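Gretalix: a swatch log for indie lipsticks and balms

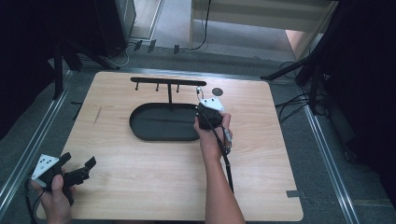
Oval tray and peg rack, both black, on a pale wooden tabletop.

What's in it

Gretalix is a plain CSV of lip colour swatches from small makers, with notes on finish, feel and wear time. There are 3,000 rows at the moment, one row per swatch, covering 190 shades from 22 makers. Each shade gets swatched more than once, on bare lips and over balm, and the difference between the two can be huge! Some of the sheer plums look like completely separate products.

It started as a spreadsheet for keeping track of what I'd bought at the Clindmont makers' market and grew from there. If you love a muddy rose or a proper brick red as much as I do, I hope you have as much fun poking through it as I had filling it in.

Files

swatches.csv - the main table
makers.csv - one row per maker, with shop status (open, on a break, closed)
finishes.txt - what I mean by satin, jelly, cream, metallic and so on
renames.csv - old shade names matched to new ones

Columns in swatches.csv

shade_id: short code, never reused
maker_id: matches makers.csv
shade_name: as printed on the label, accents and capitals kept
base: balm, cream, liquid or gloss
finish: one word from finishes.txt
over_balm: yes or no
coats: whole number
wear_hours: time until I'd want to reapply, to the nearest half hour
light: window, lamp or outdoors
hex: colour picked from the swatch after white balancing
notes: free text, sometimes rambling (sorry, I get excited about coppers)

Blank means not recorded. A zero in wear_hours is a real zero, and yes, there are a few glosses that earned it.

How the colours were picked

Every swatch is shot next to a grey card and run through Dredico, a little script in the tools folder that balances the white and takes the middle value from a patch you draw. It works very nicely for creams. For metallics and anything with a colour shift it gives you one colour out of many, so please read the notes column before you rely on the hex. I'd love a better way of doing this if anybody has one!

Known problems

Vukčević shades are over-represented. They make up 300 of the rows, mostly as I kept going back for their tinted balms, and any average across makers will lean warm and sheer unless you allow for it.

All the swatches are on one person with fairly pigmented, medium-toned lips. Pale nudes look deeper here than they will on plenty of people, and wear times assume a lot of tea.

Limited editions are kept in even when they've sold out. Filter on the maker's shop status if you only want things you might be able to buy, though a maker being open doesn't mean the shade is.

Opening the files

Everything is saved as UTF-8. If Vukčević turns up as a string of nonsense in your spreadsheet program, use the import option and choose UTF-8 there. The separator is a comma and text fields are in double quotes.

Using and adding to it

Use it for anything you like, with a mention of Gretalix somewhere. Corrections are very welcome, especially renamed shades. New swatches are even better, but put your own code in the swatcher column of the template so the wear times stay separate.

Updates go up on Wednesday evenings when there's something new to add. The April batch has the spring corals in it and they are gorgeous.

To do

- scent column (so many vanillas)
- split "metallic" into foil and shimmer
- redo the early lamp-lit swatches by the window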